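De : l'équipe perception, Tarkberg
À : liste manip-logiciel
Objet : Re: Re: [manip] Horkadora 13, détection de contact par la seule caméra de poignet

Bonjour à tous,

Je réponds au message de Godoy, que je recopie en partie pour ceux qui n'étaient pas dans la boucle en mai.

> Avec la branche 13 on n'a plus besoin de l'estimateur d'effort
> pour savoir si le doigt touche l'objet. Le réseau sort un score
> de contact à partir de l'image du poignet droit, et le planificateur
> s'en contente. Sur notre jeu de validation (3 000 images) ça tient
> très bien. Je propose qu'on retire l'estimateur de la configuration
> par défaut à la prochaine version.

« Très bien », je veux bien, mais par rapport à quoi ? Le jeu de validation vient du même poste que l'entraînement, avec les mêmes objets à peu de chose près. J'ai relu le script de découpage : il tire les images au hasard dans les séquences, donc deux images voisines peuvent se retrouver de part et d'autre. Un score obtenu comme ça ne me dit rien.

J'ai relancé l'évaluation en séparant par séquence entière. Il reste 1 125 images, et les désaccords avec l'étiquette manuelle se concentrent sur les objets brillants ou translucides.

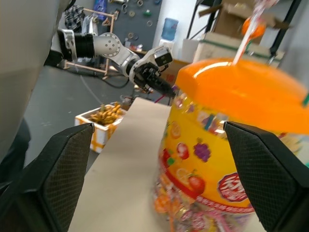

Temps de lecture : 2 min

Le bocal de sucettes est typique. La pointe du doigt droit est contre la paroi, à l'œil on n'hésite pas. Le segmenteur, lui, coupe le bocal en deux : le couvercle orange, avec son reflet blanc, devient un objet, et le bas transparent est rattaché aux bonbons qu'on voit au travers. Le score de contact est ensuite calculé sur le mauvais masque. Et comme le couvercle sort du champ à droite, l'ajustement de cylindre part avec un rayon fantaisiste.

Deuxième souci, l'autre bras. Il arrive par la gauche, pince tournée vers le bocal, et le filtre d'auto-occultation de Wundmont est censé le retirer à partir du modèle cinématique. Il retire bien le bras, mais laisse passer la tige rose juste sous la pince, que le planificateur prend pour un obstacle fixe. Dans les journaux, je trouve jusqu'à 10 replanifications à la suite pour ce seul motif.

Je ne dis pas que l'approche est mauvaise. Je dis qu'on n'a pas de quoi retirer l'estimateur d'effort. Le supprimer de la configuration par défaut, c'est demander à des gens qui n'ont pas suivi cette discussion de faire confiance à un score non calibré.

Ce que j'aimerais voir avant :

- le découpage par séquence dans le dépôt, et pas seulement chez moi ;
- une courbe de calibration du score, objets transparents à part ;
- le seuil de contact dans le fichier de paramètres (il est en dur dans le nœud, ligne commentée « provisoire ») ;
- un mode où les deux sources tournent ensemble et où l'on journalise les désaccords.

Pour le dernier point j'ai un correctif à moitié écrit. Les horodatages des deux flux ne sont pas alignés et je n'ai pas encore compris lequel dérive. Si quelqu'un chez Wundmont connaît cette partie, je prends.

En attendant, je vote contre la fusion.

L'équipe perception, Tarkberg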